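Pouring, fetching and the fridge door: a morning with the Kelmendi

Workshop Talk
Posted 25 Jun 2018
Filed under: Interviews, Home and Kitchen Robots

I'd been emailing Hanne Väisänen for months before she finally said, "Look, just come out to Jellville and watch it work. I'm sick of typing." So I went! It's a long drive and the coffee at the halfway stop is terrible, but I came home with a full notebook and a much better idea of what the Kelmendi can do in a kitchen.

If you missed my earlier post, the Kelmendi is a fetch-and-carry arm kit sold by Gilline, a small outfit working out of a row of units behind the Jellville hardware store. Hanne runs the product side. Maksym Kuzmenko writes most of the software and does a fair bit of the phone support too (you can tell, he's very patient). The single-arm kit is $2,199 plus shipping. The two-arm version costs more, and they were still settling the price when I visited, so I won't guess.

I started with the question most of you sent in, which was who on earth is it for?

"People who live by themselves and have trouble with their hands," Hanne said straight away. "My aunt has arthritis. She can walk to the fridge fine. What she can't do is get a good grip on a bottle and carry it back to the table without worrying about it. That was the starting point, and we've tried not to wander too far from it."

Did they wander?

She laughed. "We had a year of wandering. There was a version that folded tea towels. It was a very slow version."

Maksym was more interested in talking about fridges, so we talked about fridges. He reckons a fridge is the hardest thing in an ordinary house for an arm to deal with. The door swings out into the space where the arm wants to be, the shelves are deep, the drawers stick, and every family packs theirs differently. Gilline tests on a compact model sitting on the floor next to a plain white table, so the arm has to work low down and then come back up to table height.

"Everyone shows you the grab," he said. "The grab is fine, we had the grab working in March. Putting it down is where you lose your friends. You've got a bottle on an angle, you've got a hard table, and you have to decide when to let go."

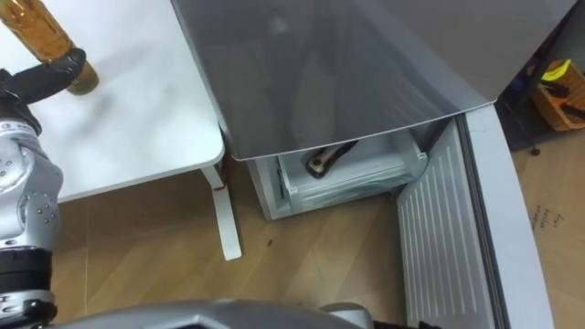 Page 13

I asked him to slow that part down for me, and he went through it with a pen standing in for the bottle. The gripper takes hold of the body and leaves the cap end free. It can carry the bottle tilted if that's the easier path past the door, but then it has to bring it upright over the table before it lowers. If it gets the angle wrong, it's meant to stop and try again.

"Meant to?" I said.

"Mostly does," he said. "I'm an engineer, I'm not going to say always to a person with a notebook."

I liked him for that. I'd read the Gilline brochure the night before and it says the gripper handles items up to 1,000 grams, so I asked if that was a real number or a brochure number.

"Real, if the shape is sensible," Maksym said. "A bottle is sensible. A bag of frozen peas is not sensible. It weighs nothing much and it's a nightmare, it changes shape while you're holding it."

Hanne jumped in here because she didn't want me going away with only the peas. "We tell buyers to start with three or four things they want every day. Pills, a drink, the jar with the good lid. Teach it those, leave it a week, then add more. The ones who try to do the whole pantry on the first afternoon are the ones who ring us up cranky."

Teaching is done by hand. You put the arm in its soft mode, guide it through the move, and save it under a name. There's a companion app called Flikier that keeps all your saved moves in a list, and I'll be blunt, I found it fiddly. The colours are nice but the buttons are tiny, which seems an odd choice for customers who've got sore hands. I said so.

"Yep," said Hanne. "Fair. Bigger buttons are in the next update. I've been asking for them too, if that makes you feel better."

The next thing on my list was noise. My sister has an older arm from another company and you can hear it through two walls. The Kelmendi hums when it's moving and clicks a bit when the gripper closes, and we kept chatting at a normal volume the whole time it was going. I wouldn't want it running beside my bed, but in a kitchen I think you'd stop noticing.

Speed is another matter. It's slow. I'd have been back on the couch with my drink long before it finished. Maksym doesn't see that as a fault. "It shares a room with a person," he said. "If it's quick, you flinch. If you flinch every time, you'll put a sheet over it and go back to doing it yourself."

I asked about floors, as one of you has an old place with a slope. The base wants a level spot and there are screw feet to help with that. Boards, laminate and tile are all fine. Thick carpet isn't, and Hanne was firm about it. She also said to measure how far your fridge door opens before you order. People measure the fridge and forget the door, and then they're on the phone asking if the arm can be made shorter. (It can't.)

Returns are 30 days and you pay the freight back, which is a bit mean on something this heavy. I pushed on that. Hanne said they'd looked at covering it and couldn't make the sums work at their size, though they'll swap a faulty unit at their own cost. I'd still like to see it change.

Before I left I asked each of them what they'd fix tomorrow if they could.

"The app," said Hanne.

"Peas," said Maksym.

I've asked for a loan unit so I can try it in my own kitchen, where the fridge is jammed against the wall and the door only opens partway. Hanne went a bit quiet when I told her that, but she's putting me on the list. If you've got questions you'd like me to test, leave them in the comments and I'll get through as many as I can.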